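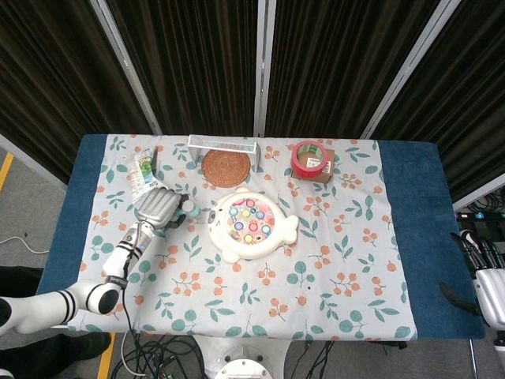
Animal-shaped toy, is the Mollotico one worth it?

dilruba_r
Looking at this for my niece, who turns 5 in February. White body, cartoon animal shape, and the shop page lists a little hammer. The shop page says it "builds coordination and focus." I've bought enough plastic that promised that. Does anyone's kid still play with theirs?

orhun_y
Ours got hit hard for a week and then lived under the couch. Coordination is a stretch. She used her hand and ignored the hammer.

tianyou.h
Disagree with Orhun. My son is 7 and still drags it out on Sunday mornings. I'd worry more about the noise. Is there a volume switch on the Mollotico? The Bokell one we had before only did loud and off.

dilruba_r
The page doesn't mention volume, so I assume no.

sabinab
Does anybody have a picture that isn't from the shop? Every one of theirs has a glowing child in it and I can't tell what the top looks like.

gilmar_l

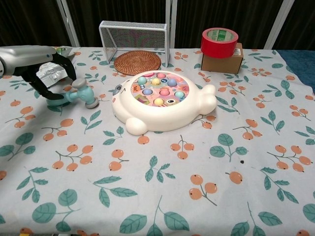
Pastel domes on top, mint hammer next to it.

sabinab
Thanks. That handle is short and chunky. Fine for a small fist I guess, but I don't see a seven-year-old loving it.

tianyou.h
Mine doesn't care about the handle. He cares about beating his dad.

orhun_y
Is it a seal or a bear? Serious question.

gilmar_l
I say seal. My wife says bear. The pictures printed around the domes don't settle it.

dilruba_r
Cute colors, I'll give it that. But pastel domes on a busy printed background, how does a kid tell which one to hit?

gilmar_l
Fair point, it is a lot to look at. I'd still take it over the Zilen, which was all one color and dull as dirt.

orhun_y
Still sounds like a week of fun and then the couch. Get her a ball.

dilruba_r
She has four balls. I'll see if I can try one in a store before I pay for it. If there's no volume switch I'm out.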